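Honstead Presents Wallo, a Storage Bin Line for the Small Things of the Home

JURIA, October. The household goods company Honstead announces today the start of Wallo, a new line of open storage bins for family homes. The bins are made for the things which have no fixed place in a room: cleaning cloths, small toys, wipes, a dust puff, one glove without its partner. They will be sold from this month in the Honstead shop in Juria and by mail order.

The idea of Wallo comes from visits to families. Before the drawing work started, the design team of Honstead visited 64 homes and asked one question in each of them: where do you put the things when guests are at the door? In most homes the answer was a bag, a drawer which does not close anymore, or the space under the sofa. Parents told the team that they do not want a box with a lid. A lid must be opened with a second hand, and the second hand is usually holding a child or a cloth.

"We have listened very much to people who clean in short moments, between two other tasks," says Notburga Thaler, head of product at Honstead. "They want to drop the cloth in the bin and continue. They also want to see from above what is inside, so that they do not need to search. For this reason Wallo stays open, and the rim is thick, so it is comfortable to take the bin from one room to the other."

The line has two sizes. The small bin is 25 centimeters wide and fits on a shelf or beside the changing table. The large bin is intended for the floor of the living room or the child's room. Both sizes are made of plastic and can be washed with warm water and normal dish soap. The first colors are yellow, gray and green. Families who tested the bins at home liked the yellow one best, because the children could find it quickly at tidying time.

Together with the bins Honstead gives a small printed guide, written with the home organizing studio Alaoui. The guide proposes a short round through the room in the evening. One bin is carried along, the cloths and wipes are collected first, and the small toys come after. Larger toys and decoration stay where they are. Alaoui recommends to empty the bin completely one time per week, so that it does not become a second drawer.

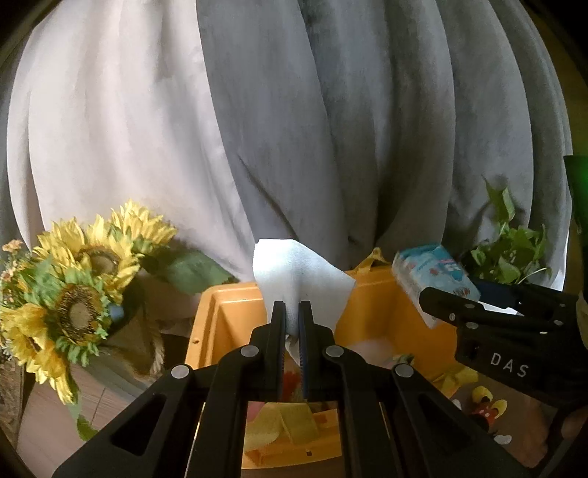
Tidying with a yellow bin: a white cloth, a packet of wipes and small items, next to artificial sunflowers.

The guide also has a page for families with young children. It explains how a child can take part with one kind of object only, for example only the cloths or only the toy figures, and how parents can make the task longer when the child gets older.

Visitors of the Honstead shop in Juria can try both sizes during the whole month of October. The first 116 customers who buy a large bin receive the small one without extra cost. The printed guide is free for everybody, also without a purchase, and can be taken at the counter.

About Honstead
Honstead develops and sells simple goods for kitchen, bath and living room. The company has its office and its shop in Juria.

Press contact
Notburga Thaler, Honstead, Juria
Product samples for editors are available on request.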